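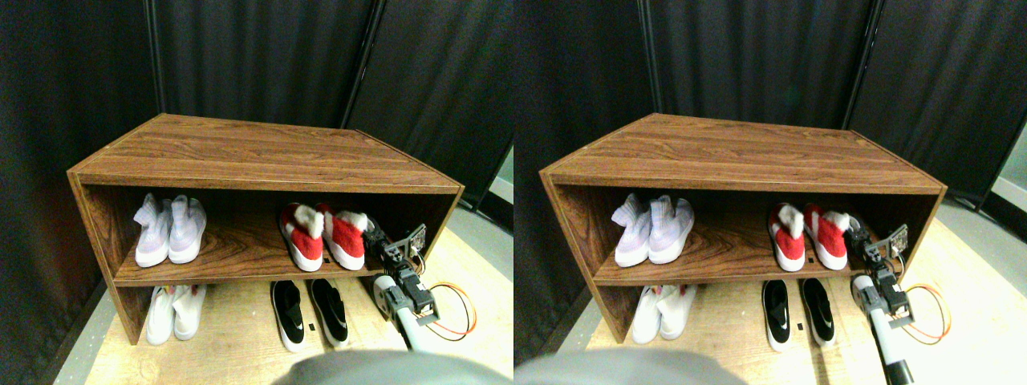

August 2, 2020
By Huia Costigan

Plernden has 18 guest rooms open to walkers this summer, spread across four houses on the lower road. Tariq Hashmi keeps the route notes for the town's visitor office, and most of the questions he gets concern the climb to Dogar. "It is 726 meters of ascent on a paved mule track," he said. "The grade is even. The surface is the issue." Knit sneakers with sock-like collars, like the white pair on the shoe shelf, are fine for the town and the lake path, he said, but he advises a stiff sole above the chapel. Guest houses ask for shoes off at the door in any case, so a second pair is useful.

The bus from Rinine is the usual way in. It leaves from the north side of the station and takes 50 minutes. "Sit on the left for the gorge," Hashmi said. "Buy the return ticket on board – the machine in Rinine sells singles only."

The Dogar track starts behind the old customs house. Hashmi divides it into two stages, with the chapel as the midpoint. There is a tap at the chapel and no water after it. The upper stage is exposed to wind from the west, and he recommends starting down by three.

Asked about people with only one day, he suggested leaving Dogar out. "Take the lake path to the weir and come back through the orchards. The total gain is small and there is shade for most of it."

The visitor office sells a folded map of both routes. The track closes above the chapel in October, and the bus moves to its winter timetable in the same week.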